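Trakeck Hand-Held Gripper Kit
Set-up Guide, Section 4: Recording the basket task

4.1 Purpose

Section 4 covers recording sessions for the Quansah method, in which a policy is trained from demonstrations made with two hand-held grippers and no robot arm. The basket task uses soft items and a woven basket. It is harder than the block task in Section 3 because cloth never lies the same way twice, so please read all of it before the first recording.

4.2 Before you start

1. Place the basket on a pale, plain surface. A dark basket on a pale top gives the tracker a clear rim to work from.
2. Put the soft items in or beside the basket. Mixed colours are fine – the Stundside set used mostly whites and creams with a few pinks and blues.
3. Check that both grippers open and close fully.
4. Route each cable so that it has slack at the wrist.
5. Start the head camera first, then the left gripper, then the right.

Note: the three recordings are lined up afterwards by their clocks. If one device is restarted, restart all three.

CAUTION: Do not pull a gripper by its cable. The connector is not designed to take a load.

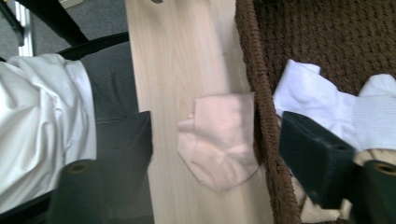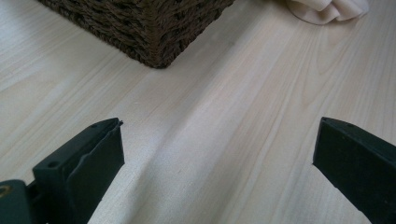
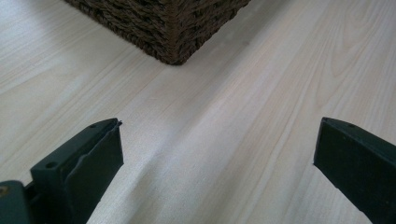
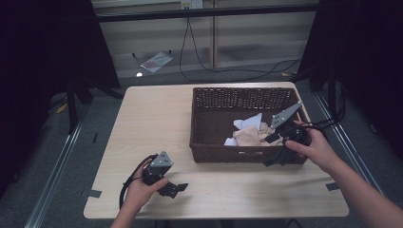
4.3 Recording a demonstration

1. Hold both grippers still, fingers open, until the ready tone sounds.
2. Move at about half your normal speed. Quick wrist turns blur the gripper view and the position estimate drifts.
3. Approach each item with the fingers open wide. Close only when the item is between them.
4. Lift clear of the rim before moving sideways.
5. Release, open fully, and return to the start position.
6. Press the foot switch to end the demonstration.

If an item is dropped, carry on and pick it up again. Recoveries are useful. Delete a demonstration only if a device stopped recording or a hand covered the lens.

Change the starting layout after every 15 demonstrations. Move the basket as well as the items. In the January trials at Zellivport the basket was left in one place throughout, and the trained policy reached for that spot wherever the basket had been put.

4.4 How many to record

The Zellivport group trained on 600 demonstrations and then on 2000, with the same settings each time. With the larger set, 91 per cent of test runs ended with every item in the basket. The smaller set did nearly as well on single items but often failed when two were folded together. For a first attempt, record the smaller number and look at the failures before adding more.

These results are for one arm pair and one basket shape. A round basket has not been tested.

4.5 Checking the files

1. Open the session folder and confirm that each demonstration has three video files.
2. Play one in every batch from start to finish.
3. Look at the position plot. It should be a smooth line. A sudden jump means tracking was lost, and that demonstration should be marked as bad.
4. Copy the folder to the training machine before clearing the cards.

Note: marked files are skipped by the training script but are not deleted.

If jumps appear in most of the plots, repeat the lens calibration in Section 2 and record a short test before going on.

Last revised 14 August 2022

Related items
Section 2: Lens calibration
Section 3: Recording the block task
Section 5: Training a policy from a session folder
Replacing finger pads
Stundside item set: packing list
Zellivport trials: summary of results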